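Endenham Street Sounds
README for the first public release

Endenham Street Sounds is a collection of short audio recordings made on foot in and near the town of Endenham. It holds 1,000 clips, each 37 seconds long, with a plain text note for every clip. We made it for people who teach listening, write radio drama, study town noise, or just like hearing what a place sounds like when the cars thin out and the birds start up!

Release date: October 2018
Maintainer: Jade Cormier
Version: 1.0

What you get

The audio folder has all the clips as WAV files, 48 kHz, 24-bit, stereo. The notes folder has one text file per clip with the same base name. The file places.csv ties each clip to one of our recording spots, and words.csv lists every tag we used and what we meant by it. Please read words.csv before you search by tag. "Hum" and "drone" are separate tags and we argued over them for weeks (hum has a source you could walk up to and touch, drone doesn't).

Where the sounds come from

Most of the clips were made in the old center, along the river path, and at the Dhillon covered market, which is a wonderful place to stand still with a pair of headphones on. Crates, shutters, someone whistling two stalls over — it's all in there. A smaller group comes from the Ono footbridge, where the deck rings a little when a bike goes over. If you only have time for one folder, start with the bridge.

We recorded early mornings and evenings all through July, then went back for rain. The rain clips are marked wet in the notes. Some 200 clips have wind in them, and we kept those on purpose, because a town with no wind in it sounds like a studio.
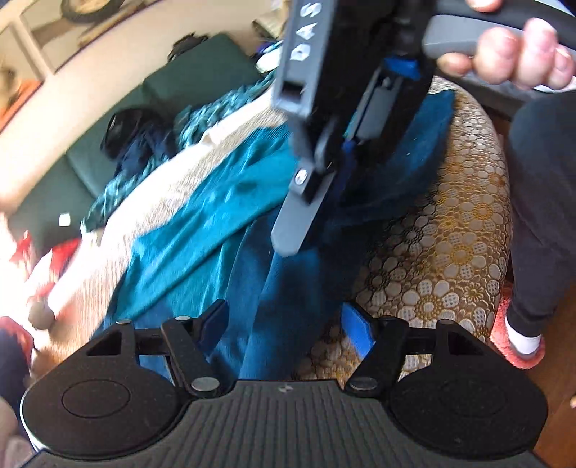

Hand-held tools, one lettered DAS.

How the notes were written

Every clip was heard twice, by two different people, on headphones. The first listener wrote down what they heard in everyday words. The second listener worked without seeing the first note, and then the two were merged. Where they disagreed, both versions stay in the file with a slash between them. My favorite is "gate / goose". I've played that one many times and I still can't pick a side.

Times in the notes are counted from the start of the clip, in whole seconds. Loudness is given as low, middle or high, judged by ear. If you need measured levels, you'll have to work them out from the audio yourself, and we'd love to see what you get.

The Trumik script

Trumik is our small search script. Point it at the notes folder, give it a word, and it prints the matching file names. It needs Python 3 and nothing else.

python trumik.py notes/ bicycle

Add --place bridge to keep to one spot, or --any to match more than one word. It doesn't handle plurals yet, so try "bell" and "bells" both.

Known problems

The left channel is quieter than the right in the first 100 market clips. We left the files as they were recorded. Nine notes from the river path have no end time for the last sound. Church bells are tagged "bell" in older notes and "church bell" in newer ones.

Voices

Clips with speech you could follow were taken out before release. What's left is murmur, laughter and the odd shout. If you hear something that sounds private, write to us with the file name and we'll pull the clip.

Using the clips

You're free to share, cut, loop and remix them, in class or on air, as long as you credit Endenham Street Sounds. And do send us what you make — the mailing address and the form for fixing tags are both in contact.txt.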